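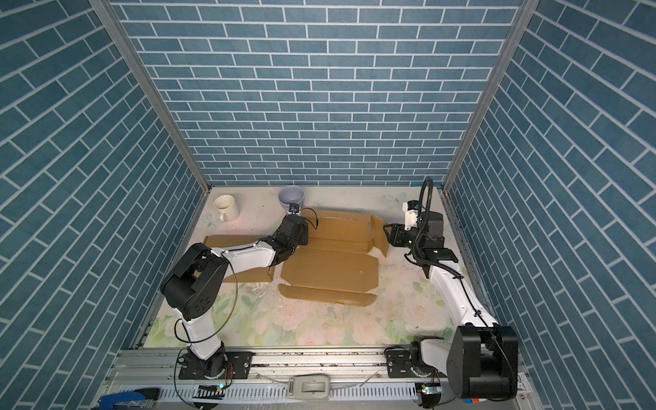

Fig. 6. Carton partly unfolded on a floral tabletop, with a mug and a bowl behind it.

Household Materials, Unit 6: Flattening and Keeping Boxes
Handout for 28th May. Instructor: Endang Subramaniam

Most advice on cardboard says to flatten everything and store it for later. I have doubts about the second half. Read the Eltside survey before class and look hard at its numbers: 367 households were asked whether they reuse saved boxes, and 41 could name one they had reused since November. The authors call that encouraging. I would like to hear why.

Flattening, at least, is worth doing properly. In Fig. 6 the fold creases divide the board into panels, and one side flap is still upright at the back right. A flap left like that takes up as much shelf height as it likes. Press it down along its own crease. Making a new crease weakens the panel, whatever the Wattanapong booklet claims about "training" the board.

Note also the mug and the bowl. Clear crockery off first. A long flap sweeps a wide area when it opens, and the booklet skips this step entirely.

Terms: panel, flap, crease, seam.

For discussion: Plurkberg sells a storage rack for flat boxes. Work out how many boxes you would have to reuse before you would want one. Bring your own figure and show how you got it.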